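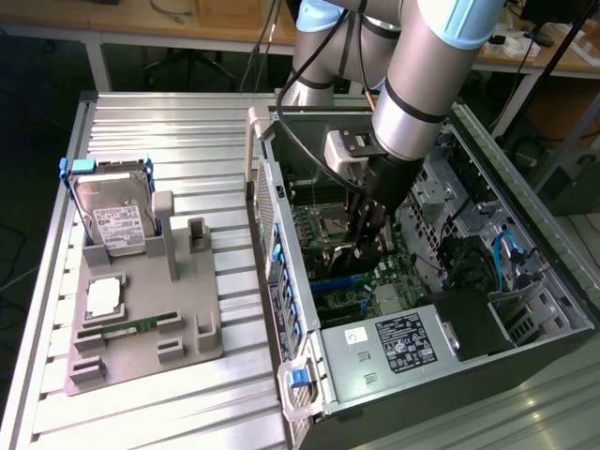 Figure 7.1. A desktop tower on its side with the cover off. The hard drive in its blue caddy is standing in the gray fixture at left.

Chapter 7
Getting Inside the Case

The first computer I ever opened, I opened from the wrong side. It was November, it was late, and I was sitting on my aunt's rug with a screwdriver from a bicycle kit. I took out every screw I could find on the back (including the ones holding in the power supply, which I heard shift), slid off a panel, and found myself looking at a blank sheet of steel with some solder points showing through a hole. I had taken off the back wall of the room, so to speak, and was staring at the underside of the floor. I put it all back, had a sandwich, and tried the other panel. And there it was, the whole thing, all those boards and cables I had been reading about for months!

I tell my students that story on purpose, early, so that whoever opens the wrong side in lab this week can laugh about it. Somebody will. It does the machine no harm whatsoever.

Up to now we've treated the computer as a set of jobs. Chapters 4 and 5 were about what the processor does and what memory does, and Chapter 6 was about storage. In this chapter we go looking for the actual lumps of metal and plastic that do those jobs, and we'll take a few of them out and put them back. By the end you should be able to walk up to a tower you've never met, lay it down, take the side off, and find your way around inside it without a diagram.

Words you'll meet in this chapter: chassis, caddy, socket, retention lever, expansion slot, bracket, shroud, standoff, drive bay, header.

7.1 Lay it down first

Please lay the tower on its side. I know it looks perfectly happy standing up. But if you work on it upright, every heavy part is hanging off the board like a coat off a hook, and every screw you drop goes straight to the bottom, behind something. Lay it flat with the open side facing the ceiling and gravity is on your team. The graphics card stands up from the board. Screws you drop stay more or less where they land.

Unplug the power cord before any of this. Then press the power button once and hold it for a few seconds with the cord out, which drains off most of the charge left in the circuits. Touch bare metal on the case before you touch anything green. If your lab has wrist straps, wear one, and clip it to the unpainted metal. Muireann Keane, who taught the evening section before me, used to check every clip by tugging it, and I've picked up the habit.

Do not open the power supply itself. It's a sealed box and it stays a sealed box for this entire course. I have been doing this for a long time and I don't open them either.

7.2 A short tour

Look back at Figure 7.1 for a minute. The big green board in the middle is the motherboard, and everything else in the case is either plugged into it, bolted near it, or feeding it power. The square metal frame on it, with the lever, is the processor socket. The row next to it is for memory. You'll notice those two are close neighbors, and they nearly always are. The two of them are talking constantly, and a short path between them makes for a cleaner signal.

The silver box with the label covered in tiny print is the power supply. I'd like you to get in the habit of reading that label. It tells you how much power the unit can deliver and on which lines, and later on, when we talk about adding a graphics card, it's the first thing I'm going to ask you about. One student of mine, Fergal Mulcahy, bought a lovely big card for a small office tower before he'd looked at his label, and it sat in its bag until spring.

Now for the blue. A good many office machines use one color, very often blue or green, on the parts a person is meant to grab, slide or press. In Figure 7.1 you can pick out blue latches down the rear wall where the expansion cards are held, and blue tabs on the drive caddy. Once you've noticed the color, use it! Before you reach for a screwdriver, look for something in the touch-me color and try that first. (The blue on a cable or a slot is a different matter. There it might just be the color somebody picked, or it might mark one slot as different from its neighbors, and you need the manual to tell you which.)

7.3 Drives and their caddies

A 3.5-inch hard drive is a brick. It has screw holes in the sides and the bottom, and in older machines you lined those up with holes in a metal cage and fought with four little screws, two of which you could barely reach. A caddy gets rid of the fighting. It's a plastic tray or frame that wraps around the drive, with small pins that fit into the drive's screw holes, and a pair of tabs you can pinch. Pinch, slide, done.

To take a drive out of its caddy, don't pull on the drive. Flex one side of the caddy gently outward until the pins on that side let go, then tip the drive up. To put it back, seat the pins on one side first and ease the other side over. The plastic should bend a little. It shouldn't creak. If it creaks you've probably got the drive in upside down, or back to front, so stop and check which end the connectors are on.

Set the drive down gently, too. A spinning-disk drive is the one part in this chapter that really minds being knocked, even when it's switched off. A stand or a fixture on the bench is a fine idea if you have one, and a folded towel is a fine idea if you don't.

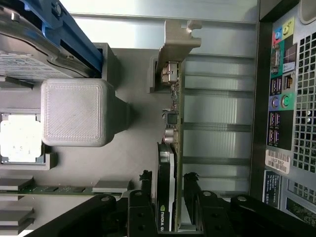 Figure 7.2. The same kind of work, seen closer in.

The graphics card is usually the biggest thing you'll be asked to remove, and it's the part my students are most nervous about. It's held in three ways: the long edge sits in an expansion slot, a catch often grips the far end of that slot, and a metal bracket fastens it to the rear wall of the case. Find the bracket first. In Figure 7.2 it's the silver piece at the upper end of the green board, with the notched tab bending over toward the chassis wall, and the video connectors are right below it. That's handy to remember when you can't tell which end of a card is which, because the bracket and the monitor sockets always go together at the back of the machine. Farther down, the black shroud with the white stripe covers the lower half of the card. Shrouds are there to guide air, so please don't use them as handles. Hold the card by its edges.

With the bracket released and the slot catch pressed, lift straight up. If it's stubborn, rock it very slightly end to end, never side to side. Treasa Moynihan, our lab technician, calls this "walking it out," and I can't improve on that.

7.4 Where the screws go

Screws in a computer case look alike and are not alike. Some have coarse threads and some have fine ones, and a coarse screw will go into a fine hole just far enough to ruin it. Use an egg carton, a muffin tin, a sheet of paper with circles drawn on it, whatever you like, and give each part its own spot. I use a magnetic dish at home and a paper plate in class.

Take a picture with your phone before you unplug any cable. Take another after. The little front-panel wires (power button, reset, lights) are the ones you'll be sorry about if you skip this, as they plug onto a tiny block of pins called a header and the labels are printed very, very small.

Before you go on

Try these at your bench before reading Section 7.5. You can work in pairs.

Lay your tower down and find the right panel. Take it off.

Sketch the inside on a sheet of paper, roughly to scale. Mark the power supply, the processor area, the memory, the expansion slots and the drive bay. Ugly sketches are welcome.

Look for the touch-me color, if your machine has one, and write down each thing you find in that color and what it releases.

Remove one drive with its caddy, set it somewhere safe, and put it back. Swap places with your partner and do it again.

Copy down what the power supply label says and keep it with your sketch. You'll need both in Section 7.5, where we work out whether your machine could feed a bigger card.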